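Grirngate Panel Notes
@grirngatepanels
Oct 11, 2025

Thread on reading a control cabinet door before you put a key in it. Written for the apprentices, but a few of the rest of you could stand to read it too.

1/ Start at the drawing, not the door. The single-line for the cabinet should be in the pocket or in Plotis under the asset number. If the revision in Plotis is older than March, ask for the new one. We re-issued 42 sheets and the old ones are still floating around in utes.

2/ Pilot lamps next. Colour tells you very little until you have read the label plate. Amber, green and red across the top of a door can be three phases present, or it can be three separate status signals. Both conventions are out there. Check the schematic, write down which one you have. 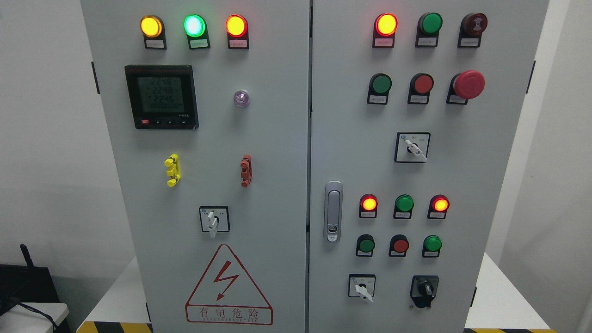
Grirngate Panel Notes

3/ Then the meter. Three stacked values on this one, all in the mid 220s, with a row of zeros under them. Spread between highest and lowest is a fraction of a unit, so nothing to chase there.

4/ Before you write "volts" in the log, confirm which page the meter is on. Multifunction meters cycle through pages, and we have had phase-to-neutral recorded as phase-to-phase more than once. Log the page name with the value.

5/ Zeros are a reading. Record them. A blank in the log means you didn't look.

6/ An unlit indicator tells you nothing by itself. Could be no signal, could be a dead lamp. If there's a lamp test, use it. If there isn't, put it on the defect sheet as untested.

7/ Selector switch: record the handle position and the marking it points at. "Down" is not a position. On some doors down is off, on others it's a source. The markings beside the handle are tiny, so bring a torch.

8/ Warning signs stay legible. The red triangle with the lightning bolt is understood in any language, but site rules here also want English text on the door. Nurnano stocks the 16 cm label. Don't stick it over the original.

9/ Latch last. Swing handle, lock cylinder at the bottom end. Lift the handle, don't lever it. Bent tongues made up 9 of the defects on the last round, and every one was somebody forcing it.

10/ Door lamps are never proof of dead. Isolate, lock, tag, test with a proved tester, prove the tester again.

11/ Log template is in the Tyagi folder, form 214. The old form has no column for the meter page. Bin it.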